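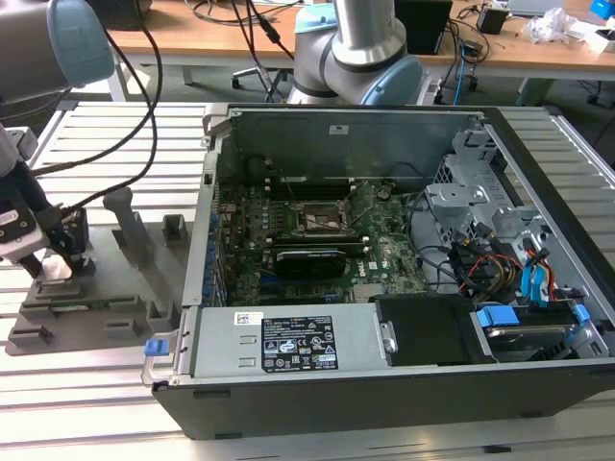 Photo: Tinance workshop, Kavcombe

Gripper comparison, January

In January we tried out two grippers on the same kind of work: taking apart and putting together desktop computers. On these pages we show photos from the tests, with short notes for colleagues in Metden who asked how the table is arranged.

The computer lies on its side with the panel removed, and the gray tray for small parts stands to the left of it. We moved this tray 14 times before both arms could reach it well.

The first gripper, the Parri, has narrow fingers. It takes a memory module from the tray without difficulty, but it needs good light, and in the afternoon our camera made more errors than in the morning.
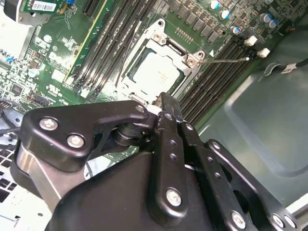
The area near the CPU socket was the hardest for us. The memory slots are close on both sides and there is little free space for wide fingers. We lowered the speed to five percent for this part and wrote down each contact with the board.

In total we made 200 attempts with each gripper. The controller was the same for both, only the finger settings were changed. The table with results will be added to this page when we have checked the numbers again.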